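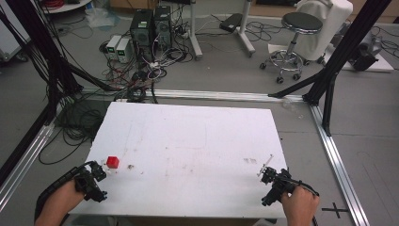 Cube pickup with two hand-held grippers: how many recordings before varying the start position?

Posted in Data Collection and Teaching by Demonstration

Our laboratory is preparing a set of recorded examples for a learning system. The task is deliberately simple: an operator holding one gripper in each hand picks up a small red cube from a white board at floor level, passes it from the left gripper to the right, and sets it down again. The recordings are made in April and must be complete before the equipment is returned to the Harkeck building.

The plan approved by our department calls for 400 recordings. At present 249 have been accepted. In nearly all of them the cube begins on the left half of the board, a short distance ahead of the left gripper. A first model trained on this material performs the task when the cube is placed in that area and fails when it is placed elsewhere. It reaches toward the usual location and closes on nothing.

I would be grateful for advice on three matters. First, should the remaining recordings be devoted entirely to new start positions, or should the earlier material be set aside and the work begun again? Second, the board has acquired scuffs and pencil-like marks in the course of use. Should it be cleaned or replaced before we continue? Third, is it acceptable for a second operator to join at this stage?

We use the Bornimik recording software with its standard settings. Any reply that refers to those settings would be especially helpful.

bench_office_2

Posted by Skesik Support Desk

Thank you for the clear account of your procedure. Our group maintains a similar collection, and the following reflects our practice.

The existing material should be kept. It teaches the approach, the grasp and the handover, and these remain valid wherever the cube begins. What it lacks is variety, and the remaining 151 recordings are unlikely to correct the balance if they are spread evenly over the whole board. We would recommend requesting an extension so that 300 further recordings can be made, all with the cube outside the present area. If an extension cannot be granted, train on a reduced portion of the early material together with everything new. Most training programs also permit the newer recordings to be drawn more often, which has much the same effect and discards nothing.

Start positions should be decided before the session and not by the operator. People who choose freely tend to return to a few comfortable places. We print a list of positions in mixed order, and an assistant sets the cube down while the operator looks away. The rotation of the cube should be varied as well. A cube that is always square to the rails produces a model that knows only one wrist angle.

With regard to the board, we would leave it as it is for part of the work. A model may come to rely on a mark as a point of reference – this is difficult to detect until the board is changed. Record one portion on the present surface, turn or replace the board, and record the rest. Please note the change in the session log so that the two portions can be compared later.

A second operator is acceptable and generally beneficial. We ask each new operator to complete a practice period that is not included in the collection. Both operators should agree on which hand performs the first grasp and where the handover takes place. If one passes the cube low over the board and the other lifts it high, the model may settle on a motion between the two that belongs to neither.

Posted by oda_user_south

Agree with keeping the old ones. We did 300 on the Oda rig with everything in one corner and had the same trouble. Also check the cable on each gripper before starting, ours caught under a rail and the positions drifted for a whole afternoon.

I do not use Bornimik so cannot help with the settings.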